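Buscar en el sitio
Escriba aquí su búsqueda
Imprimir | Enviar por correo electrónico

Informe de avance para la Fundación Hurnilora
Febrero. Por la coordinación del huerto escolar de Brevel

¡Hola a todos! Os escribo el segundo informe del huerto con las botas todavía en la puerta, así que perdonad si se me cuela algo de barro. Ha sido un trimestre movido y os lo cuento por orden, más o menos.

Lo primero, los bancales. En el informe anterior os dije que nos faltaban tres por levantar y ya están los tres (el del fondo quedó un poco torcido, pero drena estupendamente). La tierra la compramos a Tudisix, que nos dejó el porte gratis a cambio de recogerla nosotros de la acera en una mañana. Acabamos a las dos de la tarde, con la espalda hecha polvo y muy contentos.

De la siembra de otoño han salido bien las habas, los ajos y las acelgas. Los guisantes, regular: se los comieron los mirlos en cuanto asomaron y hubo que resembrar con malla encima. Apuntado queda para el año que viene, malla desde el primer día. Las lechugas aguantaron la helada fuerte bajo los túneles y las repartimos en el comedor, donde tuvieron más éxito del que yo esperaba, sobre todo entre los pequeños.

En cuanto a participación, han pasado por el huerto 193 alumnos, frente a los 126 del trimestre anterior. El salto se explica casi todo por la entrada de los grupos de secundaria, que antes no venían porque el horario les coincidía con educación física. Lo cambiamos con jefatura y ahora bajan a las doce, con sol. Los talleres de semillas los hemos dado en el aula grande y el cuaderno de campo lo llevan ellos, con faltas de ortografía y unos dibujos de caracoles magníficos.

Las cuentas: de la partida de materiales quedan 494 euros. La idea es gastarlos en el riego por goteo, que es lo que más urge antes de que apriete el calor. Tengo el presupuesto de Hepburn encima de la mesa y entra justo, siempre que el programador lo pongamos de los sencillos. También necesitaríamos herramienta de mango corto, pero eso puede esperar al próximo plazo, salvo que me digáis otra cosa. 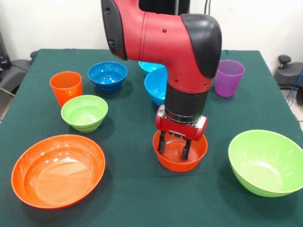

Brazo rojo y negro sobre un cuenco naranja.

Lo que va con retraso es la compostera. El sitio que habíamos elegido se encharca y hay que moverla junto a la valla, lo que supone pedir otra vez el permiso al ayuntamiento. La solicitud está presentada y sigo llamando. Mientras tanto guardamos los restos del comedor en dos cubos con tapa y los lleva una familia a su finca.

Para primavera tenemos apuntados tomates, calabacín y una hilera de caléndulas, además de la jornada de puertas abiertas, con 59 familias ya inscritas (¡y sin haber colgado el cartel!). Si alguien de la Fundación se anima a venir, decídmelo antes de que cierre la lista y os guardo sitio. Las facturas os las mando aparte, en cuanto me llegue la última de la malla.

Imprimir | Enviar por correo electrónico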